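ok thread. Pasley council meeting, I sat thru the whole thing so you dont have to

💬 12 🔁 200

Mayor Craddock opened by saying she "has no plans" to call an early election. Two minutes later her own deputy, Halvard Løken, stood up and said the town needs one by July. She did not look up from her papers 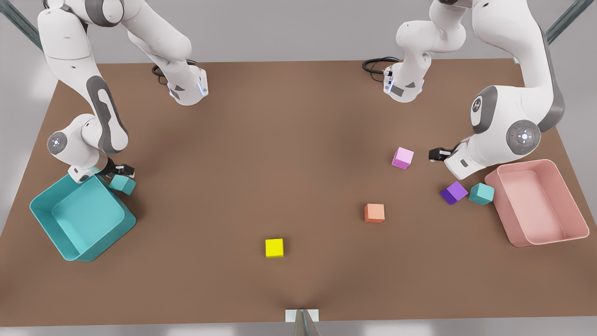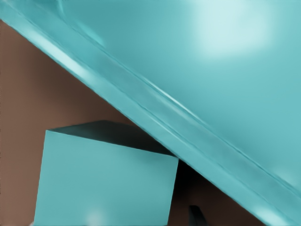
So Løken. He's been her guy since the Girkis road vote. Says the council "can't pass a budget and can't pass a parking rule." People clapped. Chair told them to stop — they did not stop

2/ the petition. You need 2000 signatures to force a recall here. Organizers handed in 600 tonight and say more are coming. Clerk wouldn't say how many have been checked

💬 8 🔁 41

3/ Hannelore Böttcher (opposition) called the whole thing theater. Her words: "He voted with the mayor every single time untill last week." Fair point?? Løken left before public comment so no answer

4/ also the Fludon contract got pushed AGAIN. Third time. No reason given, just moved to the next agenda

5/ asked Craddock on the stairs if Løken is still deputy mayor tomorrow. "He's deputy tonight." Then the elevator came

6/ Jui-lin Yuen is posting the full audio later, will link when its up. Next meeting is budget again — bring a snack

💬 19 🔁 73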